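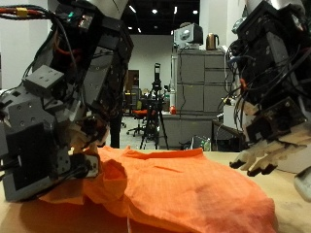 Orange cloth, light wooden tabletop.

So, laundry. I promised last month that I'd write up my great line-drying experiment, and a few of you have been nudging me about it ever since (you know who you are!). I quit using the dryer back in August, mostly because ours had started to smell like hot pennies, and I figured I'd fix it when I got around to it. I still haven't.

The first couple of weeks were rough. Towels came out like roof shingles and I hung everything wrong – shirts by the shoulders, so we all walked around with little peaks up there. Shirts go upside down, by the hem. Towels want a hard snap before you pin them and another one when they come down. It does wonders, and it's weirdly fun to do.

Winter was the real test. I strung 30 feet of cord across the back porch and bought a folding rack from the hardware store in Angate for the small stuff. Jeans took two full days in January. Two days! I ended up doing smaller loads more often and leaving a fan on low overnight, and that mostly got us through.

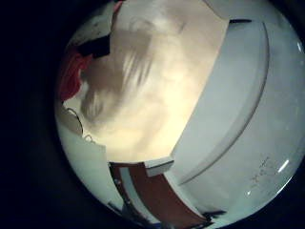
Over in Merov, one reader wrote in to say that vinegar in the rinse softened her towels better than any amount of snapping, and that she'd never pay for fabric softener again. I tried half a cup last weekend and she has a point, though my husband claims he can smell salad.

Sheets are still my weak spot. If you've got a way to dry a fitted sheet on a short line without it dragging on the floor, please write back and tell me. I'll print the best ones next time.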